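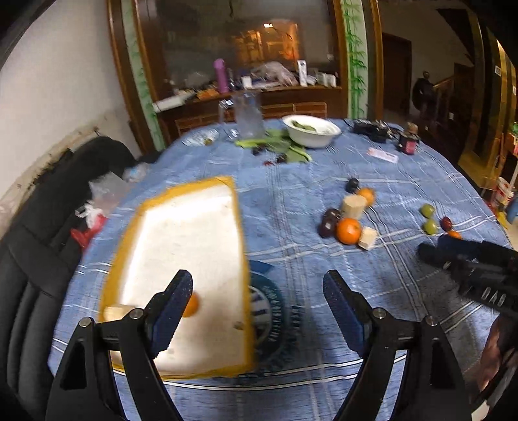

4.3 Recording a two-hand sorting episode

This section covers recording with two Amska hand-held grippers at one table. Complete section 4.2 (pairing and clock check) first.

1. Place the tray on the near part of the table, within reach of both grippers. A foam tray with a colored rim is suitable.

2. Set out the items. Use fruit of several sizes together with plain wooden pieces. Let some items touch and leave others apart. Bowls, pitchers and leafy vegetables may stay on the table as clutter.

3. Check the finger pads. Both pads must be fully seated on the fingers. Wipe off any juice or grit with a damp cloth.

4. Hold both grippers still with the fingers open. Press the record button on the left unit. The right unit starts with it.

5. Wait for the second tone, then pick up one item and place it in the tray. Open the fingers fully before moving away.

6. Repeat until the task on the card is complete. Both grippers may work at the same time, but only one may be over the tray.

7. Press the button again and hold still until the status light goes out.

CAUTION: Soft fruit can split under full grip force. Stop closing as soon as the item is held.

CAUTION: Do not lift the clear pitcher with the grippers. Rated load is 665 g per unit.

Note: Small round items such as cherries roll easily. If one falls off the table, end the episode and mark it "dropped". Do not delete it. Dropped episodes are used in training the recovery step.

Note: Change the layout after every episode. The Westerberg reference set holds 2,537 episodes from one room, and models trained on it did poorly on other tables. Plan for 4,000 episodes over several rooms, with no more than 800 on any one tablecloth.

Note: Slight motion blur is acceptable. Reject an episode only if the uploader reports missing frames.

Revised 22 June 2021, M. Esfahani. Upload settings are in section 4.4.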